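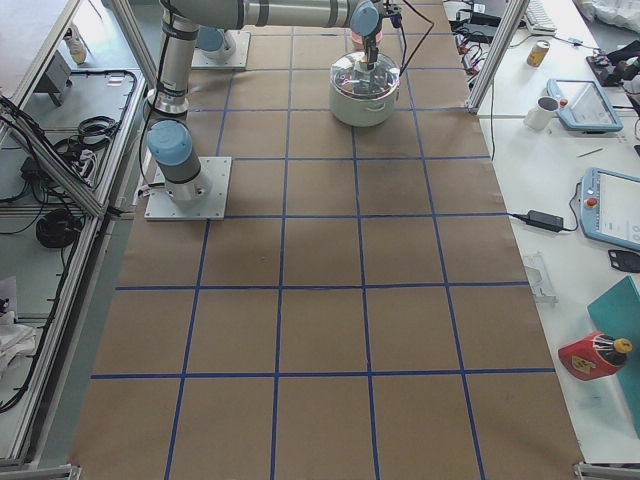 Our term project at Grustton was to take over the two-arm table from the group before us, get it into a state where other people could use it, and write down how to keep it that way. We called the cell Ra, mostly so we could label the binders with something short, and we spent a good deal more time on its upkeep than on any clever programming. The part we are fondest of is the surface itself, brown kraft paper with blue tape laid out in a grid, and we use the cells for everything: where the pot with the glass lid gets set down, where a person may rest a tool, which area belongs to which arm. When one of us says "two cells toward the bases" the others know where to look, and that has saved us many long conversations.

Paper was a choice we argued over. A printed mat would have lasted longer, but we wanted something we could throw away when it got greasy or torn, and a roll costs very little. The drawback is that every new sheet has to be taped again, and the tape never goes down quite as straight as you hope. We learned to start from the base plates and work outward, pulling the tape lightly so it doesn't curl, and to smooth the paper overnight under the heavy atlas from the study room (thank you to whoever owns it!).

Checking the bases

Early in February we had a stretch where the far arm missed its place positions by a little more each afternoon. We re-taught the points twice before it occurred to us to put a wrench on the base. Two of the bolts were less than snug. We tightened all of them in a cross pattern, marked each head with a line of paint pen, and ran the same pick and place 30 times without touching the program. The drift was gone. Since then the paint lines are the first thing we look at when we come in, and it takes hardly any time at all.

Cables

The cable to the wrist gave us the most worry. If it is tied too short it tugs when the wrist turns, and if it is left too long it drags over the grid and can catch on whatever is standing there. We ended up moving each joint slowly by pendant to its working limits, one of us jogging and one of us watching the cable, and tying it only after that. The spare length is coiled down on the shelf inside the aluminum frame, away from the moving parts.

Gripper and the pot routine

Our test job is lifting a lidded cooking pot, carrying it across a few cells and putting it down again. It sounds modest, and it kept us busy for weeks. We wrote our own small sequencer, Plirnness, which logs each cycle and whether the person watching marked it good. Over some 1000 cycles we logged 43 bad ones, and most of those were the lid shifting when the arm stopped too sharply. Lowering the acceleration on the last stretch helped more than squeezing harder did.

We wipe the gripper contact surfaces after each session and enter it in the Emedetti sheet, our shared maintenance log, which had 56 entries by the time we wrote this.

For the next group

Please keep both pendants within reach of the person running the job, and put them back on the side table when you finish. Save the taught points before changing the paper. The tape is in the bottom drawer, and we have left you one full roll and most of another.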